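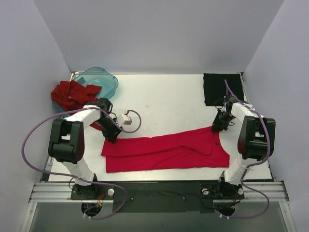
Home Reviews Weighing Storage Contact

Review: Holis 204 low-profile floor scale with Bošković indicator

Jade MacDonald, 18 March 2024
11 min read

The Holis 204 is a mild steel floor scale for pallets, bins and drums. It has a 2 t capacity, four shear beam load cells, a checker plate deck and a separate indicator made by Bošković. It was bought for the inwards goods bay at the Stescombe depot as a replacement for a pit-mounted mechanical platform that could no longer be adjusted to pass verification. It has been in daily use since August.

The review unit was purchased at list price through the usual dealer. One ramp was ordered with it. The second ramp, which the bay needs if pallet jacks are to drive straight through, is a separate line item and was ordered later.

Deck and frame

The deck is a single sheet, stitch-welded to channel sections underneath. The welds on our unit were even, with some spatter left on the inner faces of the channels. Coating is two-pack epoxy in dark grey. It has worn through to primer along the entry edge where jack wheels come off the ramp, and surface rust has started there. The rest of the coating is intact. Anyone installing in a washdown area should price the stainless version from the outset.

Deflection under a full IBC is not noticeable. A loaded pallet jack crossing one edge produces a slight rock if the feet have not been set properly, and this is a fault of the installation. The feet are threaded, with a lock nut, and are reached through holes in the deck that are closed with rubber plugs. The plugs are a poor fit. Three of the four had worked loose by the end of the first month and grit had packed around one foot. We now seat them with a smear of neutral-cure silicone.

Load cells and junction box

The cells are nickel-plated alloy steel, rated to IP67. Cabling runs inside the channel sections to a junction box at the side of the frame, accessible from above by lifting a small cover plate. This is the best piece of design on the scale. On the old platform, and on several competing floor scales, trimming a corner means jacking the deck. On the 204 it takes a screwdriver and a few minutes.

The junction box lid has a foam gasket and four screws. The screws are plain zinc and should be stainless. The potentiometers are labelled by corner, but the labels follow the orientation of the drawing in the manual, and the drawing does not say which side the home run cable exits. Mark the corners on the deck before starting.

Indicator

The Bošković indicator is a stainless housing with a six-digit LED display and membrane keys. Digits are readable from the far side of the bay with the roller door open, which was not true of the LCD unit we trialled. Standard functions are zero, tare, preset tare, gross/net, accumulation and check limits. There is one RS-232 port. Ethernet is an option card and must be fitted before verification if the indicator is to be sealed.

Menu structure is by parameter number, without text. The printed manual lists the parameters in numerical order with one line each, and the descriptions for the motion band and the zero tracking window appear to have been swapped. The PDF supplied by the dealer on request is correct. Both carry the same revision letter.

Factory filter settings are too slow for forklift work. With the default filter the reading takes long enough to settle that drivers were reading the display before the stable light came on. Dropping the filter one step fixed this with no loss of stability in normal conditions. With the roller door open and a northerly blowing through the bay the last digit will hunt, and the stable light stays off for longer.

Accuracy

The scale is configured with 1 kg divisions. Elmarie Ngubane, who holds the test masses for the district, ran eccentricity, repeatability and linearity checks after installation and again this month. Eccentricity was within one division at all corners on both occasions. Repeatability at half load showed no change in indicated weight. The return to zero after a full load was clean the first time. On the second visit it sat one division high until grit was cleared from under the entry side of the frame, after which it returned correctly.

That last result deserves some weight. The clearance under the side members is small, as it must be on a low-profile deck, and any stone that wedges there takes load off the cells. We sweep under the perimeter weekly with a flat steel strip. Sites with gravel yards should do it daily or consider a pit frame.

The smallest item we weigh on the 204 with any regularity is a 22 kg bag of seed treatment, and it should not be done. With 1 kg divisions the error is a large fraction of the load. A bench scale has been set up beside the indicator for bags and cartons.

Software

Nalis is the logging package offered with the indicator. It reads the serial string, adds a time stamp and an operator code, and writes to a CSV file. Ticket layout can be edited, within limits: the company name field truncates without warning. It does not buffer. If the PC is asleep when the print key is pressed the record is lost, although the accumulation register in the indicator still counts it. At the end of the day the two totals can therefore disagree. Turn off sleep mode, or attach a ticket printer directly and treat Nalis as a convenience. 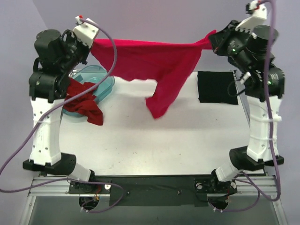 Installation notes

The concrete must be flat. Our slab fell toward the drain by more than the feet could take up, and steel packers were needed under the two low corners. Packers should be full-contact and fixed down. Stacked washers will migrate.

Bolt the ramps to the floor and leave a gap to the deck. If the ramp touches the deck the scale will read light, and the error will vary with temperature.

Run the home run cable in its own conduit. Our electrician first placed it alongside the supply to the roller door motor, and the display jumped whenever the door moved.

Verdict

A sound floor scale at a fair price, let down by small parts. The load cells, the junction box position and the LED display are all better than expected. The foot plugs, the lid screws and the printed manual need attention from Holis. Recommended for indoor goods bays on a level slab. Not recommended for open yards or for light items. Nalis is optional and can be left off the order.

Recent items

Pallet jack scales: what the tare key does to your records
Test masses, hire or buy
Choosing a ticket printer for a dusty bay
Replacing a single shear beam cell
Axle weighing on uneven approaches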